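The Cillach Method

Veronika paid 2,272 for the course, and she told me the figure before she had her coat off, the way people do when they want you to be impressed and are ready for you to be appalled. I was appalled. I put the kettle on.

"It isn't the tea," she said. "It's the standing."

"Standing up?"

"Leaving it to stand, Jeanine. In a resting place."

She had been on it for a weekend, in a converted chapel outside Cillach, with a woman called Edit Orbán who had once had something to do with perfume. There had been a walk. There had been a silence before breakfast. At the end of it everyone had been given a folder and a pale green packet of Usuvow leaf, which I looked at closely while Veronika was in the bathroom. It smelt like tea. The back of the packet said to keep it somewhere dry.

I should say that I have known Veronika Kiss a long time and have seen her through the salt lamps, the Portuguese, the year of no bread and a man called Prata who taught her to breathe. I am fond of her. I have also driven her home from most of it.

The method, as far as I could get it out of her, was that you brewed the leaf in the evening, let it cool, poured it into a bottle and left it out in a room where people came and went. By the second morning it was supposed to have taken on what Edit Orbán called the temper of the house. A quarrelsome house made it dark. A contented one kept it golden. You drank it and you knew where you were.

"It goes dark because it's been sitting there," I said.

"Ours didn't."

"In the chapel."

"In the chapel it went the colour of honey."

"And who carried it from one room to the other?"

She thought about that longer than she meant to. "Edit did," she said.

I won't pretend I wasn't pleased.

Haruna Morikawa came down from upstairs at that point to return my steamer, and of course she had to be told everything from the beginning, including the walk. Haruna works in a laboratory that tests paint. She listened with her head on one side and I waited for her to laugh, and she didn't.

"What's the control?" she said.

Veronika looked at me as if I might know.

"You make two," said Haruna. "Same leaf, same water. One of them stands in a room with people in it and one stands in a room with nobody. Then you put them next to each other."

"Well, there you are," said Veronika, delighted, as if the thing had already been proved.

So we made two. I boiled the water, 700 millilitres for each, and Haruna weighed out the leaf on the scales I use for stamps. Veronika held her hands over the pan for a bit. I asked her whether that was in the folder and she said it was more of a feeling. We had no proper bottles, so we rinsed out a couple from the recycling, one with a green cap and one with a yellow, and Haruna took a marker out of her cardigan and wrote on the yellow one. I asked what it said and she said it was better if I didn't know, which I thought was rich. I live here.

One was to stand in my front room, where we would all be in and out. The other would go across the landing to Mihret Negash's, as Mihret was away with her sister until the end of the week and I had the key for the plants. Haruna took them both off and placed them herself. She said neither of us should know which had gone where. She had a cloth round each one like a man with good wine.

I'll admit that the one in the front room bothered me. It sat behind the curtain with its cloth on and I found I was being careful of it. On the first evening the telephone rang and it was my brother, about the money again, and I took the call in the kitchen with the door shut. I want to be clear that I didn't believe a word of it. I just thought there was no sense in spoiling the test.

Veronika came round and read aloud to it from a library book.

"You're cheating," I said.

"I'm being in the room."

"You're being in the room at it."

We had words then, small ones. I said that a person who pays that much to be given a packet of leaf might ask for her money back. She said that I had never in my life bought a thing without first deciding it was no good. I said that had saved me a great deal. She said, "Has it?" and went to find her shoes.

It was the first time in years she hadn't stayed for supper. I heated up the soup and ate it by the window, and afterwards I said to the cloth, out loud, "And you can keep out of it."

In the night I got up for a glass of water and thought about lifting the cloth. I stood there in my socks. There was nothing to stop me, and if I had lifted it I'd have seen some brown tea in a plastic bottle and gone back to bed. I went back to bed without it.

On the second morning Haruna came for the two of them before work, with her shoes on and her hair wet, and carried them up to her flat. She has a large white table up there that she got out of an office clearance for 130 and has never managed to get clean. She telephoned Veronika herself. I thought that was tactful, or else she wanted both of us there.

Veronika arrived with a cake, still slightly in the wrong. I was also slightly in the wrong, so I praised the cake. Then Haruna took off the cloths and went to fetch the cups, and the two of us stood side by side and had a look.

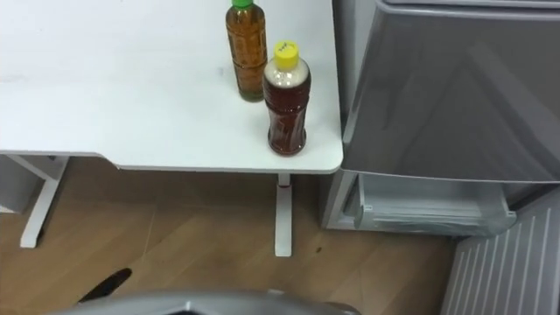 Veronika was the first to say anything, and what she said was, "Oh." I had been ready with a remark about how alike they were and I had to put it away again. The one with the green cap was amber going on gold, and the one with the yellow cap, standing nearer the edge of the table, was a good deal redder and darker. I said they'd been different bottles to begin with. I said the leaf might have settled, or the second lot had sat longer in the pan, or Mihret's flat was colder than mine, and Haruna, coming back in, said that all of those were perfectly possible and she ought to have thought of the pan. "Which was ours?" said Veronika. Haruna looked at the marks on the yellow cap, and then at me, and asked if I really wanted to know. I said of course I did, it was only tea. Then I asked whether anyone was going to cut the cake, and Veronika went to look for a knife.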